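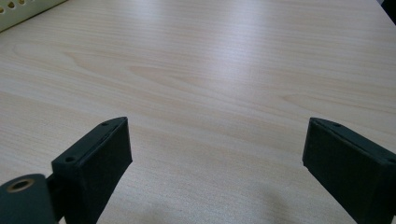
Grilter Community Help > Research Methods > Imitation learning

Reproducing a reported success rate with hand-held gripper demonstrations

Posted by Koseo Lab Services

Our department is attempting to reproduce a result circulated last October on the Unov mailing list. The authors trained a tabletop pick-and-place policy from 1,867 demonstrations recorded with a hand-held gripper, and reported that a policy trained on a random subset of 500 performed almost as well. We have collected our own 500 demonstrations and do not see the same behaviour. The policy reaches the object reliably but closes the fingers too early, particularly when the object lies near the middle of the table.

Our table has a pale wood-grain surface, and the overhead lighting leaves a broad bright band across part of it. The fingers are dark. Each recording begins with the gripper open over clear table. We would be grateful for advice on two matters: whether the subset result should be expected to hold on a different table, and whether the reflection is a plausible cause of the early closing. The training settings were those given in the original post, unchanged.

3 replies

Mittal Bench Group

The subset result should be read with some care. As we understand the original post, the 500 demonstrations were drawn at random from the full collection, and therefore retained the variety of the whole: several operators, several starting heights and several surfaces. A set of 500 recorded in one place over a short period is a different sample, although the number is the same. We would not expect the two to agree.

On the second matter, we suggest a simple comparison before any retraining. Place the object at 8 fixed positions, some inside the bright band and some well outside it, and run the policy several times at each. Record the distance between the fingertips and the object at the moment the fingers begin to close. Then turn off or diffuse the overhead light and repeat. If the error follows the light, the reflection is at fault. If it remains with the positions, the cause is more likely to be in the demonstrations themselves.

Please also check the time alignment between the video and the finger width signal. A delay of 3 video frames was sufficient to produce early closing in our own trials - and it affected every position on the table equally, which may help you to tell the two faults apart.

greybench_2

Put a matt cloth over the table and try again. Worked for us.

Unov List Archive Desk

The cloth is a reasonable test, but it should not be reported as a reproduction, as the policy would then be evaluated on a surface absent from its training data. A failure under those conditions would be difficult to interpret.

We would add one point to the first reply. Where every recording begins with the fingers fully open, the policy has few examples of recovering from a partly closed position. Once it closes too early it has no demonstrated way back, and a small timing error is then counted as a failed trial. A modest number of additional recordings, in which the operator starts with the fingers partly closed and reopens them before grasping, may be of use. These should be listed separately in any write-up so that the figure of 500 remains comparable with the original.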